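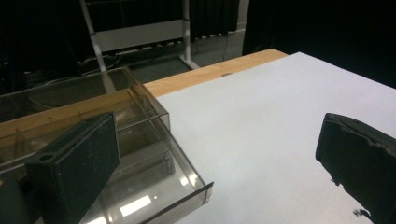
On Keeping a Household Record of Letters

2020-03-01

Readers of this blog have asked how the letters left by my late aunt, Isabelle Hawthorne, came to be put in order. The method is set out below for the use of other families.

The collection consists of 53 letters, the greater part of them written from Ovholm during the years she taught there. A smaller group was sent from Hornholm, and four carry no place at all. Those four have been kept together at the end, and no attempt has been made to guess where they belong.

Each letter was given a number in pencil on the back of its first sheet. The number, the name of the sender and the opening words were then entered in a plain notebook. Envelopes were kept with their letters wherever the handwriting matched - a slow task, and one that should not be hurried. Staples and pins were removed, as these rust and mark the paper.

It was decided not to correct spelling when making copies. My aunt wrote "Ibrahim" in three different ways, and all three have been left as she wrote them.

Relatives who wish to read the letters may do so at my home, by arrangement. Copies can be sent by post, up to 10 sheets at a time. The letters from December, which concern the sale of the house at Grullalon, remain closed at the request of my cousins.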